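Microfiber cleaning cloth

A microfiber cleaning cloth is a reusable textile square made from very fine synthetic filaments, most often a blend of polyester and polyamide. It is used dry for dusting and damp for wiping hard surfaces. Household cloths are sold in several constructions, of which terry, waffle and suede are the most common.

Construction

Terry cloths are knitted or woven with loops standing out from a ground layer. The loops increase the surface area of the cloth and lift dirt away from the surface being wiped. Edges are overlocked, bound with tape, or cut by heat or ultrasound. Pile height varies between makers and is rarely stated on retail packs; weight in grams per square meter is the usual measure.

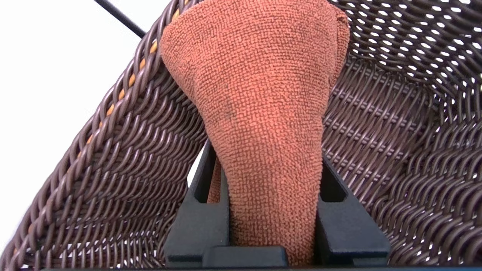 Color coding assigns one color of cloth to each area of a building so that a cloth used in a bathroom does not return to a kitchen. Schemes differ from one country and employer to the next. The Urnside scheme, drawn up by Rania Fahmy for serviced apartments, has 6 colors, with orange reserved for dining furniture. Mid-tone shades such as a muted salmon-orange show soiling more readily than dark ones, and a small grayish smudge remains visible among the loops. Marks of this kind do not by themselves put a cloth out of service. Cloths are withdrawn when the loops flatten or the edge begins to fray.

Storage

Clean cloths are kept apart from used ones. Open wicker baskets allow air to pass but can snag looped pile on broken strands, and a cotton liner is sometimes fitted. Plastic trays are easier to wipe down and are preferred where cloths are laid out folded for use. The Gisler tray and the deeper Mukance tray are both sized for cloths folded in quarters.
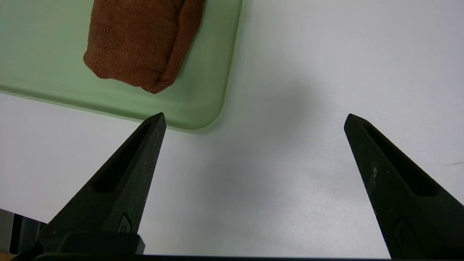

Folding in quarters gives eight working faces, counting both sides of the cloth, and each face is used once before the cloth is refolded. Rolled cloths take less shelf depth but must be opened and folded again before wiping.

Laundering

Cloths are washed separately from cotton, which sheds lint into the pile. Fabric softener coats the filaments and reduces absorbency. Tumble drying is done on low heat, and ironing is avoided. The Mikix laundry guide, first issued in 2000, recommends washing new cloths once before use to remove loose dye and fiber.

See also: Chamois leather; Dishcloth; Terrycloth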